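**Ticket 723 - white block looks like two different colours in listing photos**

Status: solved, left open for comments
Raised by: Natália Meireles
Picked up by: Zerrin Kırmızıgül
Area: product photos, Geltden display blocks

**Natália, 09:10**

Hello! I'm redoing the pictures for the Geltden display blocks and I'm so pleased with how crisp the edges look on black. One snag, though. On the page, one face reads as white and the next one reads as beige, and two shops have now asked whether we sell a two-tone version. (We don't, but what a lovely idea!)

Tried so far:

- wiped the block down with a dry cloth
- swapped it for another from the same box
- turned my monitor brightness down, then up again
- looked at the page on my phone

Same result every time. The lamp is the Cureck one, set to 4,000 K.

**Zerrin, 09:35**

Ooh, I love these. Could you add one with the block at an angle, so that both faces show? Leave the colour alone please, no editing at all.

**Natália, 10:05**

Added! 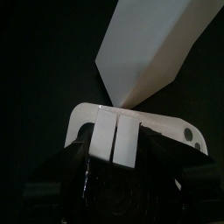

*Block at an angle on black, colour untouched. Broad face bluish white, narrow face more of a grey-beige.*

**Zerrin, 10:20**

Perfect, that's just what I needed. The edge between the two faces is beautifully sharp, so I'm not worried about the finish at all. My money is on light from two places: the Cureck on the broad face, and something warmer getting to the narrow one. Is there another lamp on in the room, or a coloured wall on that side?

Could you try these in order and take a fresh shot after each?

1. Switch off everything except the Cureck.
2. Stand a sheet of plain white card on the shaded side, just out of shot.
3. Set the white balance by hand from a grey card and keep it there for the whole batch.

**Natália, 11:40**

It was the hall light! I had the door propped open and it's a proper old yellow bulb. With the door shut, most of the beige went straight away. The card lifted the shadow a bit more, and now the narrow face is a soft plain grey - so much nicer, and you can still tell it's a solid block. Step 3 made hardly any difference by then, but I've kept it on.

I've redone 5 shots and put them in the Cassim folder. The old ones are still there with "old" in the name.

**Zerrin, 12:15**

Brilliant work, they look super. Please don't brighten the shaded face any further or the corner will start to vanish. I'll swap the pictures on the page after lunch and write back to both shops. The Jirine blocks were shot in the same room in February, so I'm opening a separate ticket for those.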